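Last updated: Wed 28 October

Microfiber cloths: fabric softener or never?

lintmagnet: Moved to Skomness, softener is practically a religion here. My cloths now push water around the counter like a bored intern. Can they be saved?

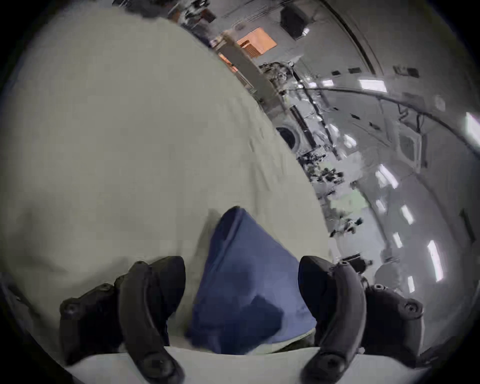 Pludow: Wash them twice on warm with no softener and half the detergent. Mine came back after the second go.

sockdrawer9: Disagree. Once they're coated they're rags. Lovely-smelling rags – but rags.

Pludow: I've revived cloths older than your account.

hemline: Detergent is the real villain. The scoop that came with my Zwahlen powder could bail out a canoe. I also quit washing cloths with jeans, and the lint went way down.

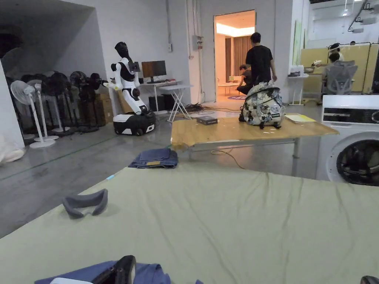
Folded jeans on the floor, washer off to the right.

sockdrawer9: Fine, but spin speed matters too. I run mine at 800 and they dry on the rack overnight.

lintmagnet: My washer has 14 programs and I have used two. One of them by accident.

hemline: Use the 15 minute one for a lightly dusty cloth. Not for anything that has met bacon.

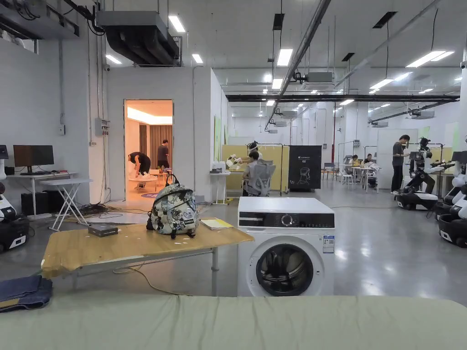 lintmagnet: Can I use vinegar in place of softener?

Pludow: A little now and then, but check the washer manual first, it can be hard on rubber seals.

sockdrawer9: Or buy new cloths in December when Prellard has the sale. I'll be there, feeling right.

We use cookies to remember your settings. Accept | Manage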